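Durkden workshop notebook
7 May 2018

Glue again. Batch four of the hide glue for the Otport cabinet went in the bin this morning, where it joined batches one through three. The recipe card says to soak the granules overnight, and I did, and they swelled up nicely and smelled like a wet dog in a church. Then I got impatient with the heat and cooked the life out of them. The test strips pulled apart with two fingers.

The card itself dates from 1950 and is written in pounds, pints and optimism. "Warm until right," it says. Thank you, card.
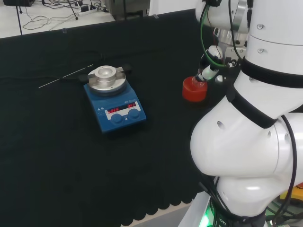

So for batch five I went back to the bag from Machala and read the small print. It's 226 grams of granules, which I'd been treating as a suggestion. Soaked in cold water, drained, then warmed slowly with the lid on. It ran off the brush in a thin string this time – the old hands call that the right look, and I'm choosing to believe them.

Glued up six strips of scrap maple, end marks in pencil, clamped and left on the windowsill shelf. Please don't move them. Please don't use them to stir paint either, as happened in January.

The cabinet is still in pieces under the blanket. Hodenus wants it back and has now sent a quote request for the veneer repair as a separate job. I wrote 367 on the form, looked at the left door again, and changed it to 800. The veneer has lifted along the whole bottom edge and somebody long ago fixed it with what I think is floor wax.

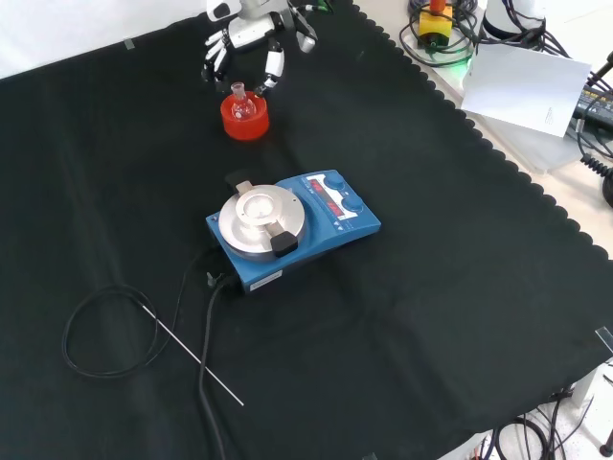

Can leftover hide glue be warmed up again the next day? Once or twice, if it was kept cold and covered, but it gets weaker each time, so keep it for scrap and paper labels.

Still to do: scrape the wax off the left door, find the small veneer hammer, order more granules before I need them – a first, if it happens. If the strips hold I'll start on the drawer runners. If they don't, I have a whole shelf of yellow glue and very few principles left.

3 comments | 2 shares
We use cookies to remember your settings. OK
© Durkden workshop | Contact | Back to top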